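How to Measure Yourself and Choose a Size in Votham Activewear

Customer Help > Sizing and Fit
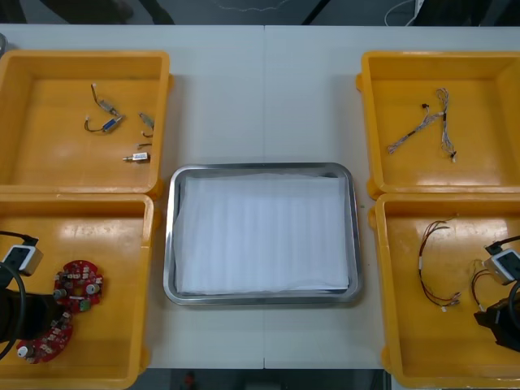
Yellow bins and a paper-lined tray on a white work table.

This guide sets out how to take the measurements needed to order Votham leggings, shorts, singlets and sports bras. Customers should allow ten minutes. All measurements on the Prusora website are given in centimetres and refer to the body, not to the garment laid flat.

Before you begin

You will need a soft fabric tape measure, a mirror and a pen. A metal builder's tape should not be used. Wear light underwear or a thin, close-fitting layer. If you intend to order a sports bra, wear an unpadded bra while measuring. Stand with your feet together and breathe normally.

Step 1: Bust or chest

Pass the tape under the arms and around the fullest part of the bust or chest. Check in the mirror that it is level across the back. The tape should sit flat against the body without pressing into it. Write the figure down to the nearest centimetre.

Step 2: Waist

Bend gently to one side. The crease that forms marks your natural waist. Straighten up and measure at that point. Many customers measure where their trousers usually sit, and this gives a larger figure than the chart expects. Do not draw in the stomach.

Step 3: Hips

Measure around the widest part of the hips and seat, keeping the tape parallel to the floor. Take this measurement twice. If the two figures differ, use the larger.

Step 4: Inside leg

Stand against a wall without shoes. Measure from the top of the inner thigh to the ankle bone. A second person will make this step easier. Full-length leggings in the Semaan range are cut for an inside leg of up to 76 cm. Customers with a longer leg may prefer the Tall version, which is listed separately.

Step 5: Compare your figures with the chart

Open the size chart on the product page and find the row that matches your hip measurement. For leggings and shorts, the hip figure takes priority over the waist. For singlets and bras, use the bust or chest figure. The chart covers waists from 58 cm and hips to 131 cm.

If you fall between two sizes

Choose the larger size for running shorts and any garment with a fixed waistband. Choose the smaller size for compression leggings if you prefer a firm fit. Torkska fleece tops are cut generously and should be ordered in your usual size, even when worn over another layer.

Colour and fabric

Darker colours in the same style may feel slightly firmer. Ribbed fabrics have more stretch across the body than along its length, so check the inside leg again before ordering a ribbed style.

Trying on at home

Try the garment on indoors, over underwear, with all tags attached. Squat, reach overhead and walk up a flight of stairs. The waistband should stay in place without rolling, and the seams should lie flat. Items to be exchanged must be unwashed and in their original packaging. Include the packing slip and write the replacement size on the back of it.

Related pages: Washing and Care; Exchanges; Tall and Petite Styles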